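In Defense of the Dish Rack

My apartment came with a dishwasher, a Storko, and for 3 years I have used it mainly to dry my good knives and store a roasting pan. Friends find this alarming. They open it looking for a clean mug, find the pan, and close it again with the face you make when you walk in on someone changing.

I have nothing against the machine. I object to the etiquette. Every household that owns one has a person who believes in loading order, and that person will wait until you leave the room and then move your bowls. I grew up with such a person. I married into another. Between them I have been corrected on the direction of forks up to 7 times in one holiday, and I still couldn't tell you which way is right.

A sink asks for less. You stand there, you run the water, you look out the window at the neighbor's recycling. In February it is the warmest place in my kitchen. I have settled arguments at the sink, mostly with people who weren't present, and I won nearly all of them.
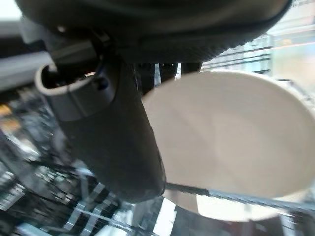
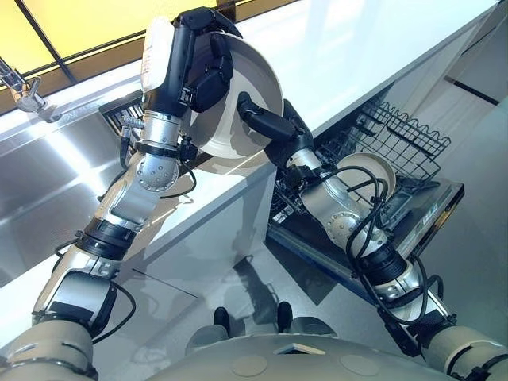
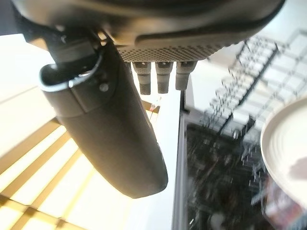
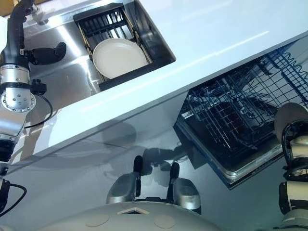 Gelik Quarterly, Issue 35, page 7

The case against me is well known, and my family recites it often. I use too much water. I chip things. I leave a film on the glasses that I call patina. My evenings could be spent on something better, they say, and then they go sit on the couch and look at their phones while the Storko hums, so I'm not sure what the something better was.

There is also the matter of the 1674 cycle. Dener, who makes the detergent under our sink, prints a long code on the box for each recommended program, and the one for "everyday mixed load" is 1674. It takes most of an evening. I can wash everything we own in the time it takes to find my glasses and read the box.

I'll admit the rack has its own snobs. A person at the Czerwiński housewares counter once tried to sell me one with a drip tray, a cutlery annex and a separate rail for stemware. I bought the cheap one. It leans a little, and so do the plates.

My spouse has asked for the roasting pan to be moved by spring. I've said I'll think about it – probably at the sink.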